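Play food sets pulled into pricing row over 'bakery' claims

A play food range sold to childcare centres as a complete bakery corner is drawing complaints from buyers in Fonivbridge, who say the contents don't quite live up to the catalogue.

The Pevora set, distributed by Saludo, is pitched at centres catering for three to five year olds. The brochure promises "hours of learning" in sorting, serving and sharing. It doesn't say how anyone measured the hours.

Saludo says it has shipped 2000 sets since July and expects to reach 3000 by the end of the year. At $160 a set, that is a fair amount of money for pretend bread.

A rival set from Imer sells for less and comes with fewer cakes. Centres that have bought both say the children went for whichever was closer to the mat.

The main complaint is colour. Parents on one centre's mailing list asked why the rolls were so orange, and whether a child who learned about baking from them would recognise a loaf at the shops. Saludo replied that the colours were "chosen for engagement" and that the range had been tested with children at 9 centres. It would not release the results – a summary, it said, might be available later.

There is also the matter of what counts as part of the set. Bowls, plates and baskets are shown in the brochure, but the small print lists tableware as an optional extra. Two centres said they had only noticed when the box was opened.

Play food, bowls, plates and baskets on the green cloth:
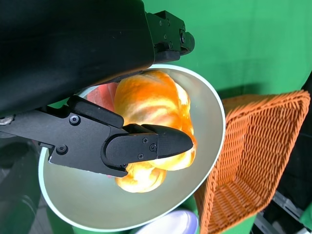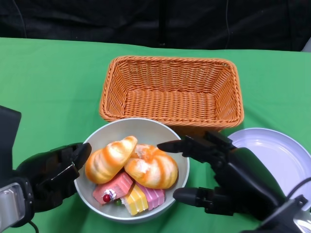
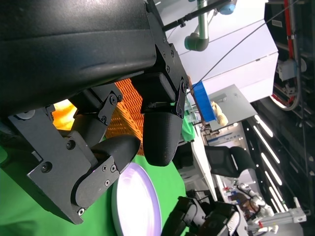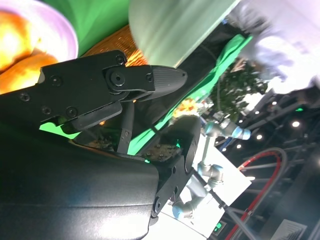 Saludo said the wording on tableware would be made clearer in the next print run, though it gave no month for that. Refunds are being offered on unopened boxes only, and buyers have to pay the return freight.

The claim about hours of learning will stay in the brochure. Asked what it was based on, the company pointed to feedback from its own customers.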